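Re-zeroing the block cell after the flange bolts worked loose

The Murow arm started missing on Wednesday. It wasn't missing by much: three or four millimeters short of the yellow pieces, always toward the window side of the table, and a little worse the farther it reached. The program had not changed. Wekesa Were had run the same file the day before with no trouble, so I left the software alone and went for the hex keys.

For anyone who hasn't read the earlier posts, the cell is a small six-axis arm over a perforated table, with a wooden board as the work surface and a set of shape-sorter blocks as the parts. We use it to try out pick routines before they go on the Prona line. The parts are cheap, they come in awkward outlines, and they survive being dropped.

I checked the mechanical side in the order I always do. Base bolts first, with the arm parked and the drive power locked off. All fine. Then the board, which should not shift when pushed at a corner. It didn't. Then the tool end, where I found the fault. The adapter between the wrist flange and the gripper body had two screws I could turn with my fingers. The tool could rock a hair to one side under its own weight, and that small angle, carried down the length of a finger, accounts for the error at the tip.

Salim Mrema asked whether the thread locker had failed. There was none. I put that adapter on myself in December, meant to come back to it, and logged it as finished. The controller shows 3,897 cycles since then.

The fix was to take the gripper off, clean the threads with alcohol, let them dry, put a small drop of medium-strength locker on each screw, and tighten in a cross pattern in two passes. I stopped halfway on the first pass and checked that the faces were seated flat before going to full torque. If one side pulls down first the adapter sits cocked, and you end up calibrating the arm around a bad mounting. I also loosened the clamp ring, turned it back to its witness mark and tightened it again.

With the tool back on, I put the blocks out and jogged down to the board at low speed. 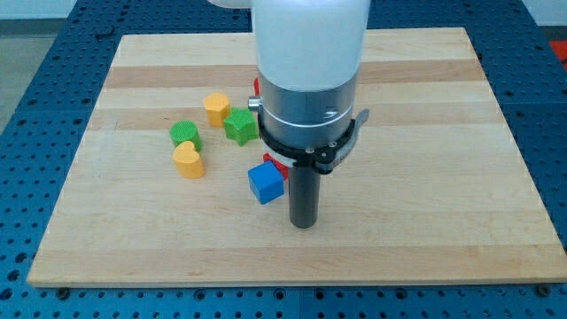 Finger just above the board, blocks to the left of it.

The tool center point had to be taught again after all this. I use the ordinary four-point method: bring the tip to one fixed point from four clearly different wrist angles, and let the controller solve for the offset. My reference is a ground steel pin that stands in one of the table holes. The first attempt gave a residual of 1.1 mm, too high. I had chosen two wrist angles that were nearly alike. The second attempt, with the wrist tipped further over each way, came out at 0.3 mm and I kept it.

Next was the work frame. I touched off three points on the board (origin, one along X, one in the XY plane) and compared them with the stored frame. The origin agreed, but Z at the far point was low by 0.4 mm. That could be the board moving with the seasons or it could be my touch-off. I saved the new frame under a new name and kept the old one, in case Mwangi Mutiso wants to compare them.

Then the test run. I did 30 picks at quarter speed, with the blocks moved by hand between cycles, and had one miss, on the star. The star has always been the worst of the set. If the fingers close on two points it twists out, and the grasp angle in the file is still a guess. I left it alone. At full speed I ran 13 more and had no misses.

Changes to the maintenance sheet:

Adapter screws: check with a key every Monday, mark with paint pen.
Clamp ring: look at the witness mark at startup.
TCP: re-teach after any work forward of the wrist flange, and write the residual down.
Pin: goes back in its drawer in the foam. Faraji found it on the floor last month.

I still need to order spare adapter screws. The present ones are an odd length and the Trultbridge catalog only lists them in bags of 11. The star grasp is next, when I get an afternoon.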